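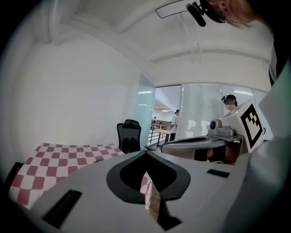
Catríona Mac Giolla thinks I should stop fussing and buy the vinyl one, the kind you wipe down with a sponge. She left that under my last post, along with the news that a checkered tablecloth makes any table look like it's waiting for spaghetti.

Well, maybe. I've had red-and-white checks on a work table for 4 months now and I'm still not sold on either side of the argument. The people who love a tablecloth talk about it like it's a personality. The people who hate them have usually had one bad experience with gravy.

My own starting point was suspicion. An office doesn't need a tablecloth. We have black mesh chairs with headrests, glass partitions, white blinds, white walls, and everything in the place was picked by someone who wanted it to be easy to clean and hard to remember. Then a red check turns up and the room looks like it can't decide whether it's a meeting or a picnic. I said so at the time. I was told to give it a week.

I gave it a week. The first thing I noticed was the noise, or less of it. Put a mug down on a bare tabletop in a room with that much glass and everybody looks up. On cloth you get a soft thud. I'll grant that one. I won't grant the claim on the Stivevora page that fabric "transforms the acoustics of any workspace," because it's a tablecloth and the guy on the phone next door is exactly as loud as he was in June.

The second thing was the sliding. Anything you pull toward you brings the cloth along with it. You reach for a notebook and the whole table comes to meet you. Clips are supposed to fix this. I bought the Hoscombe ones, which look like something for closing a bag of chips and hold about as well. Two of them have already gone wherever pens go. A rubber mat underneath did more, and I cut it from an old shelf liner, so it was free.

Stains, then. This is where every tablecloth article gets dreamy and starts talking about lemon juice. I've tried the lemon juice. What I can report is that coffee on a red square vanishes and coffee on a white square is there for good, or at least until it goes through a hot wash with a real stain remover. People say checks "hide everything." They hide half of everything. The other half lands on white, every time, and don't tell me that's just how I remember it.

Ironing I refuse to discuss. It comes out of the dryer, it goes on the table, the creases are part of the look now.

As for the wipe-clean version, I had one years ago in the Arriaga apartment. It smelled like a pool toy all summer, it stuck to my forearms, and the fold lines never came out. Catríona swears the newer ones are better. She may be right. She was also right about the Oso dish rack, and I was rude about that for months.

What bugs me is the price. A plain cotton check that fits a table seating six cost me 18 dollars. The same pattern in "heritage linen" runs to several times that, and as far as I can tell the heritage is that somebody washed it before you got it. If a thing's going to have pens and elbows all over it every day, I'd buy the cheap one twice.

So it stays on the table for now. I've had 7 comments asking if I'd put one in my kitchen at home, and no, I wouldn't. I cook in there. The white squares wouldn't last till dinner.

Catríona, if you still have that vinyl sample, bring it over. I'll smell it first.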